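Cadi Prothero
Aug 4, 2026

ok bedroom reset thread. doing this live, so it's going to be messy. mute me now if you don't care about sheets

1/ started with the bed bc if I start with the desk I never get to the bed. everything off. pillows, blanket, the lot, all piled in the hall where Katalin will trip on it

2/ Only the fitted sheet stays on for now. Pulling the corners tight before anything goes back. the ones by the wall are the worst, you have to kneel on the matress to reach, and then your knee pulls the other side out. great system

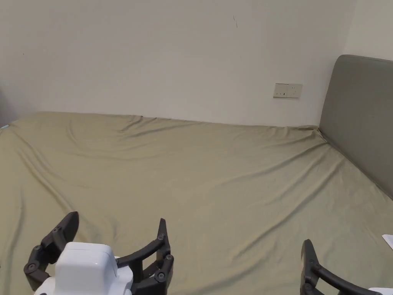
Tegwen asked in the replies: which corner do you put on first?
The far one on the wall side, then the one diagonal from it. Last two go on easier when the sheet's already pulled across.

3/ someone asked where the sheet's from. Trastico, last November. the elastic is fine, the wrinkles are forever. I don't iron sheets and I'm not starting at this age

4/ also thinking about that little mark on the wall. magic sponge or leave it? Last time I scrubbed a wall I ended up with a clean patch that looked worse than the mark. leaving it

5/ break. water. found 17 hair ties behind the headboard – none of them are mine??

6/ Emrys says "just pull the bed out and vacuum." Emrys has not met this bed. it's huge. Moved it once with Eduard and we both lay on the floor after

7/ ok next bit, which is the stuff. my rule is nothing lives on the bed. the bed currently has a shirt, papers, a pen, two phones and a plushie on it. rule is going well

8/ Shirt is the blue-gray one, all crumpled. going to fold it flat on the sheet, sleeves in, then in half. the collar never lies down, ignore the collar
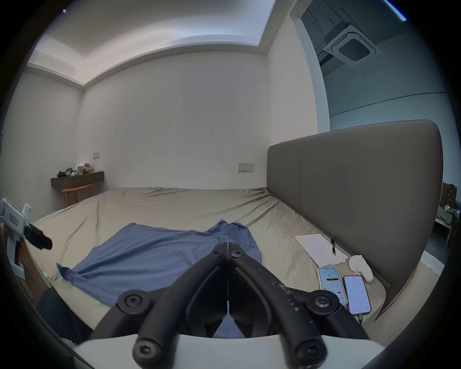
And from Emrys: do you fold shirts or hang them?
Fold for anything I wear around the house, hang for anything with a stiff collar. I ran out of hangers so the line between those moves a lot.

9/ papers go in the folder, pen goes in the cup. I say this every week. the plushie stays by the headboard, it's the only one here with a proper spot

10/ The desk in the corner is a whole other thread. bags, little bits, something in a green package. not today. the chair's fine, at least you can still sit on it

11/ if you want the order I go in: clear the bed, fix the sheet, fold whatever's on it, papers, THEN floor. floor last or you just do it twice

12/ Pillows coming back in from the hall now. Katalin did trip. she's ok, she's annoyed. will post the desk when I'm brave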